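Washing everything in a rental before you move in - overkill or normal?

Forum > Home & Apartment > Moving and Settling In

mapleandmoss
Okay, so we get the keys to our new place on Thursday and my sister thinks I've lost my mind. It's a furnished rental, two bedrooms, upstairs unit, and my plan is to wash every single piece of fabric in there before I unpack one box. Curtains, bedding, the slipcovers, the bath mat, those little chair pads with the ties. All of it! The landlord says it was "professionally cleaned" but I've rented four places in my life and that phrase has meant something different every time.

Is this normal? Also, how do you even wash big curtains in an apartment-size machine? The living room ones go all the way to the floor and I'm scared of wrecking them and losing my deposit.

gus_in_the_valley
Normal. I would do the bedding and mattress pad for sure. Curtains I'd leave alone unless they smell. You will shrink them, they'll hang two inches above the sill, and you'll be the one paying.

Brisa Zepeda
Gus, I have to disagree with you on the curtains. They hold more dust than anything else in the room. I have allergies and I can walk into a rental and tell you in ten minutes whether anyone has touched the drapes in the last few years. Cold water, gentle cycle, one panel at a time, and hang them back up damp so the weight pulls the wrinkles out. I've done this in three apartments and never lost an inch.

gus_in_the_valley
Were yours polyester? Because mine were cotton and I lost plenty.

Brisa Zepeda
Polyester, yeah. OK, fair point. Check the tag first, mapleandmoss. If there's no tag, ask the landlord in writing before you put them anywhere near water.

tenthfloorwalkup
Do NOT skip the "in writing" part. My last landlord tried to charge me for a stain on a slipcover that was there when I moved in. The only thing that saved me was an email from my first week with the stain in it. I email about everything now. I emailed about a wobbly towel bar.

kettle_on
I'm on the other side of this, I guess. I've managed rentals for my uncle for years and we really do wash everything between tenants. It kind of stings when people assume we don't! But I also can't tell you what your landlord does, and if it makes you feel at home to run it all through again, who is it hurting? Just please don't use bleach on anything. I've had to replace so many good towels.

Braulio Sandoval
The laundromat is your friend here. I tried doing a king comforter in the stacked unit in our hall closet and it walked itself halfway out the door. The big front loaders will take the comforter and both blankets together, and you're out of there in an hour and a half with everything dry. Bring a book and more quarters than you think.

For the mattress itself I just vacuum it with the upholstery thing and put on a zip cover. We've got a Fivska one and it's fine, a little crinkly the first week. My wife can't stand the noise but she got used to it.

tenthfloorwalkup
Crinkly covers are the worst. I had a Cluvema and sent it back. I'd take a washable quilted pad over plastic any day of the week.

Braulio Sandoval
A pad won't keep bugs out though, and that's the whole reason I buy the zip kind.

tenthfloorwalkup
If there are bugs I'm not sleeping there, cover or no cover.

gus_in_the_valley
Ha. Agreed with Braulio on this one. Zip cover under, pad on top, sheet over that. You don't hear a thing.

pennyroyal99
Can I ask what people do about the smell? We moved into ours in June and even after washing, the bedroom had that closed-up closet thing going on. I tried baking soda on the rug and in the dresser drawers. Helped some. What fixed it in the end was taking the curtains down for a few days and leaving the windows open, so I'm with Brisa, it was the curtains.

kettle_on
Look inside the closet too, pennyroyal99. Painted-over shelves hold on to smells forever. I wipe ours down with vinegar and water, half and half, and leave the door open overnight.

mapleandmoss
You are all wonderful, thank you! Update for anybody following along: we're in. The landlord answered my email the same evening and said machine washing is fine on everything except one wool throw, so I've folded that up and put it on the top closet shelf where I can't get myself in trouble. I've also got one of those Roltent drying racks now, which takes up the entire hallway when it's open, but it folds flat behind the door.

Still working my way through the list. My order, if it helps the next nervous renter: bedding first so there's somewhere to sleep, then towels, then slipcovers, and curtains last. I'm doing the curtains one panel at a time like Brisa said. And I'm keeping a note of what was already worn or snagged, for the tenthfloorwalkup email strategy.

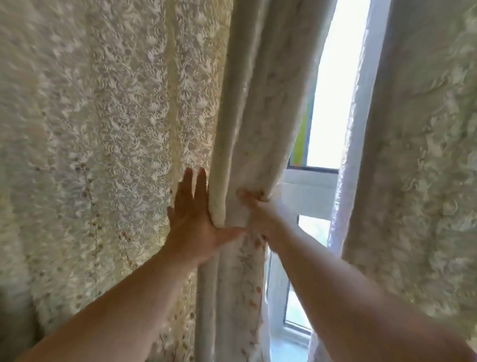

Curtains and bed, same apartment.

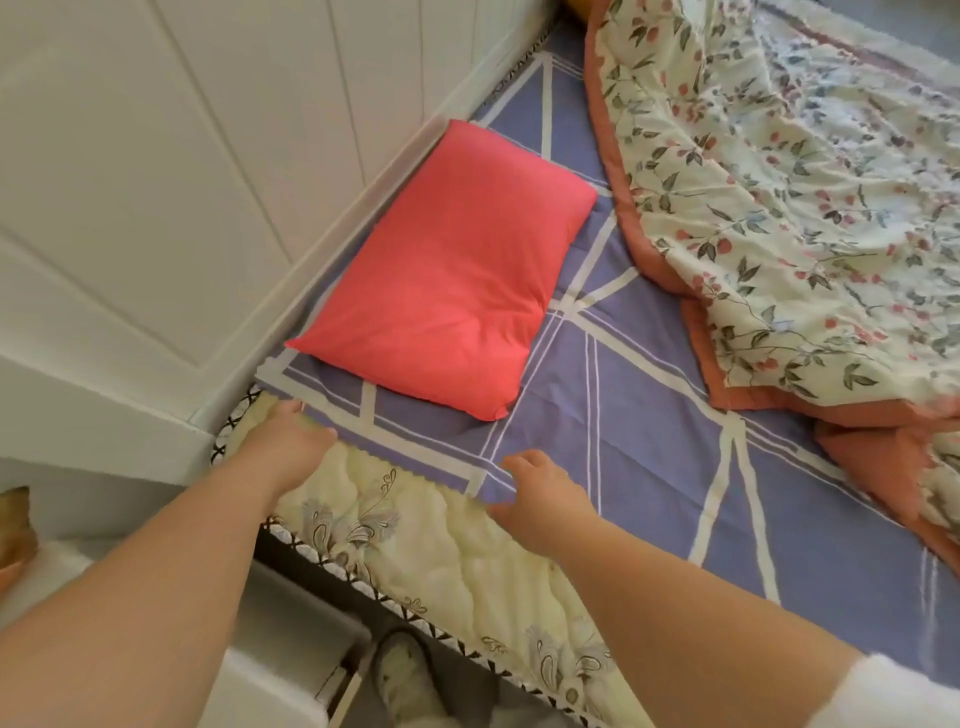 pennyroyal99
How long should I wait before washing curtains again after that first big wash?

Brisa Zepeda
Twice a year is plenty for most people, and in between I go over them with the vacuum brush from the top down, maybe once a month. If you have pets or live on a busy street, go to every three or four months. Ours are over by the Bautista exit and they get gray fast, so I do them every season.

gus_in_the_valley
Twice a year! I've had mine up since I moved in and I'm still breathing.

Brisa Zepeda
Gus, please go shake one of them outside and report back.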